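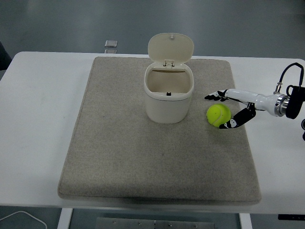 Small bin with the lid open, on the table mat.

Jonley Residents and Passengers Group
Minutes of the meeting held on 8/6/18

Chair: Lino Ferraro
Present: 22 members, plus two guests from the bus operator, Tuvgate Lines
Apologies: received from three members

1. Minutes of the previous meeting

The minutes of the May meeting were read and accepted with one correction. Under item 4, "Holovko Street" should be "Holovko Road".

2. Safety on the route 28 bus

The chair reminded the members that the group has received many letters about this route. Most of them speak about drivers who brake hard before the Grallness stop, and about buses which start moving while older passengers are still looking for a seat. One member told that her mother fell against a pole in the spring and had a bruised shoulder. The fall was reported to the driver but no form was filled in.

The guests from Tuvgate Lines thanked the members for the letters. They explained that every fall on board must be written down by the driver at the end of the shift, also when the passenger says that everything is fine. They will check what happened with the fall mentioned above and answer the member in writing.

A discussion followed about the timetable. Several members believe that the drivers hurry because the time given between Holovko Road and Grallness is too short. At present it is 9 minutes. The operator agreed that this is difficult in the morning, when the school traffic is heavy, and said that a longer time is being studied for the autumn timetable. No promise could be given tonight.

Decision: the group will send a letter to the operator and ask for a longer running time on this section. Vote: all in favor, one abstention.

3. Crossing at Holovko Road

The petition for a crossing with lights has now 400 signatures. The chair will hand it over to the town traffic office. It was asked whether a speed bump would be cheaper and faster to build. The operator's guests said that bumps are not comfortable for standing passengers, and they would prefer the lights. The members were divided on this question, and it was left open.

One member wished it to be recorded that cars park on the corner every evening and the bus driver can not see people who wait to cross. The chair will mention this in the same letter to the traffic office.

4. Night service

The last bus from Grallness was canceled two times in May without notice at the stops. The operator said that the reason was sick drivers – a replacement was called, but he came too late. Members asked for a text message service. The operator will find out what it costs.

5. Other matters

The bench at the Jonley stop is still broken. The town has been told again.

New leaflets with the phone number for complaints are ready. Members who can take some to their building should write their name on the list.

6. Next meeting

The date will be sent to the members by mail. The reply about the timetable will be the first item.

The chair thanked the guests and closed the meeting.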